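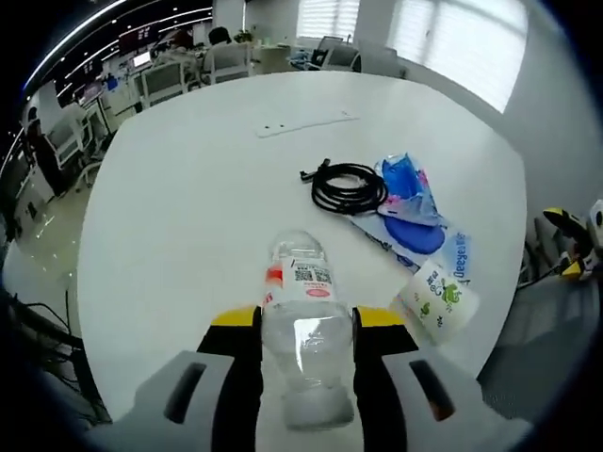
Nisreen Azar apologizes for her table before I have even taken my coat off. "It was clear this morning, I promise you," she says, and laughs, and goes looking for a chair that doesn't have somebody's jacket on it.

She has looked after the shared office at Jardine for eight years now, through two moves and one very long argument over carpet, and if you ask her what matters most in a place like this she won't say the desks or the internet. She'll say the big white table.

"People behave differently at a table without corners," she tells me. "At a desk you guard your little patch. You come over to this and you just put your things down -- your water, your charger, whatever you had in your bag -- and then you're talking to someone from Prisov you'd never have said a word to."

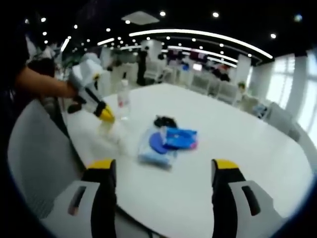 The putting down is the easy part, of course. The picking up again is where her patience gets tested, and bottles are the worst of it. She once tried handing out pens so people could write their names on the labels (the pens disappeared inside of a week). After that came a shelf, then a basket, and then a stern little note, which she is still embarrassed by.

"I wrote it in capital letters! My mother would have been ashamed of me."

What finally helped was a habit borrowed from a friend at Venari. At a quarter to five she walks over and starts tidying, slowly and a bit noisily, and sooner or later somebody gets up to join her. Cups go first, then bottles, then anything with a cord. Whatever is left waits in a drawer until December, when she lays it all out and people come to claim it. Last year there were 14 chargers and a single mitten.
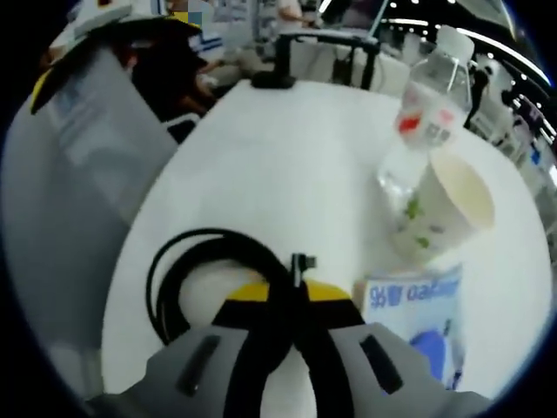 Nisreen Azar
Office Manager, Jardine

I ask if she ever wishes for something smaller and easier to keep clear. She thinks it over for quite a while, longer than I expected.

"No," she says. "I had one of those at my last job, at Ultov. It was always spotless, and I ate lunch by myself for most of a year. Now, do you want tea? I'll just move a few things."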